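Cuaderno de taller – limpieza textil
2022-12-06

Alfombra de pelo corto, gris claro, encargo de Vandgate. Entrada larga porque la semana próxima otra persona sigue con el trabajo y quiero que encuentre todo escrito.

Estado de las cosas. La alfombra ya tiene ficha, número 133. La ficha decía solamente "suciedad general", y esto es muy poco. Hay por lo menos tres problemas distintos y cada uno pide un tratamiento propio. Pido a los colegas que en la recepción no escriban más "suciedad general". Una línea por mancha es suficiente, con el color y con el tacto de la fibra.

Primera pregunta que me hice: ¿qué fibra es? El cliente dijo lana. Corté tres hilos del dorso, en la esquina, donde no se ve, e hice la prueba de la llama. El hilo se encogió, hizo una bolita dura y el olor no era de pelo quemado. Entonces es sintética, probablemente polipropileno, pero el dorso tiene también un hilo de otra clase, quizás yute. El yute me preocupa más que el pelo. Si se moja demasiado, el color marrón sube por la fibra al secar, y después tenemos una mancha nueva que es culpa nuestra. En octubre nos pasó con la alfombra del pasillo de Hastham y tuvimos que repetir todo el lavado.

Por este motivo, regla para esta pieza: poca agua, siempre. Esponja escurrida, extracción después de cada pasada, ventilador en frío. La máquina grande no se usa.

Pruebas de la mañana, en una esquina limpia:
Agua destilada, paño blanco: no sale color.
Detergente neutro al uno por ciento: no sale color, la fibra queda bien.
Detergente Motix sin diluir: el pelo queda pegajoso. No usar así. Diluido 1 a 40 funciona correctamente y se enjuaga fácil.
Ácido cítrico débil: ningún cambio en el tono gris.

No hice prueba con oxidante. Faltan guantes de la talla pequeña y con los grandes no trabajo bien. Pedir.

Aspirado. 20 minutos por el derecho y el mismo tiempo por el revés, con la boquilla estrecha. Salió bastante polvo fino. Pesé la pieza después del aspirado en la báscula de colgar, pero la báscula marcaba primero una cosa y después otra, y no apunto el número. Hay que calibrarla, lo escribí ya dos veces en este cuaderno.

Una duda de orden. En el manual de Antoniadis (la copia con las tapas verdes, estante de arriba) se recomienda empezar por las manchas y hacer el lavado general al final. Yo prefiero un paso intermedio – una pasada ligera de espuma seca en toda la superficie – para ver qué es mancha y qué es solamente polvo pegado. Con el gris claro es difícil decidir antes.

Situación antes de la espuma:

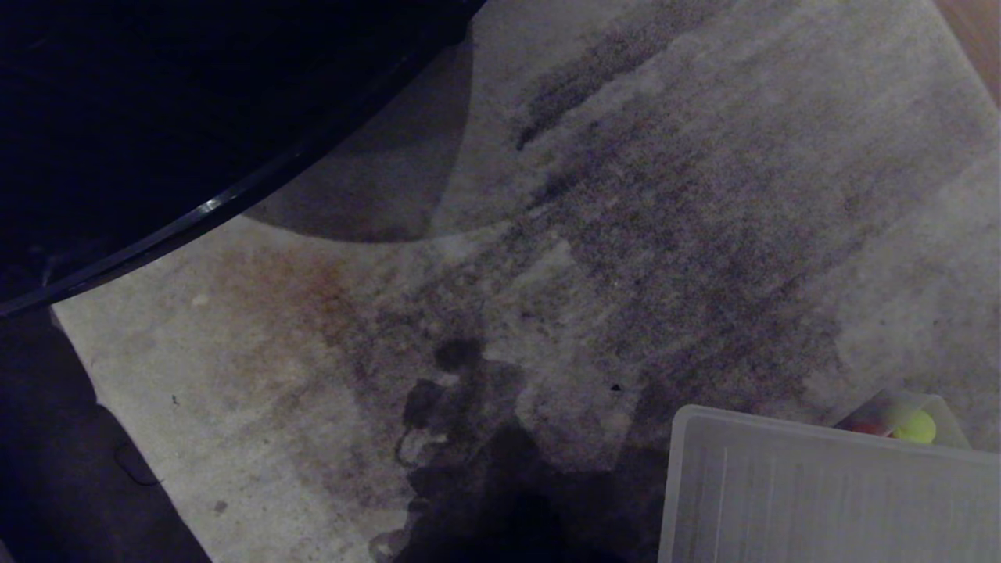
¿Con qué se empieza cuando en la misma alfombra hay una mancha de color óxido y otra oscura que parece grasa?
Con la grasa. Primero se aplica el disolvente suave en el paño, nunca directamente en el pelo, y se trabaja desde el borde hacia el centro. El ácido para el óxido viene después, cuando ya no queda película de grasa que lo pare, y se enjuaga enseguida con poca agua.

Notas sobre cada zona, para no olvidar.

La rojiza tiene un borde suave, sin línea. Si es óxido de verdad, el cítrico tiene que bastar. Si es té o barro, no va a moverse y hay que pensar otra cosa. No frotar.

La oscura, con forma de charco, es la que menos me gusta. Casi negra en una parte. Antes de tocarla, poner papel absorbente debajo y mirar el dorso.

Las rayas oscuras tienen aspecto de cosa arrastrada o cepillada. Puede ser tizne o grafito. En este caso, goma de vulcanizado en seco, y nada de líquido hasta que deje de salir negro. Con agua, el grafito entra más.

La sombra gris grande en diagonal la dejo para el lavado general. Sospecho desgaste mezclado con suciedad de pisar. El desgaste no se va a lavar, y conviene decirlo a Vandgate antes de que vean el resultado y no después.

Presupuesto enviado: 1380, sin transporte. Si la mancha oscura ha llegado al dorso hay que revisarlo – lo avisé por correo y espero respuesta.

Pendiente:
Guantes talla pequeña.
Calibrar la báscula.
Papel absorbente, queda medio rollo.
Prueba con oxidante, en la esquina contraria a la de hoy.
Preguntar al cliente cuánto tiempo tienen las manchas y si alguien ya usó un producto de casa.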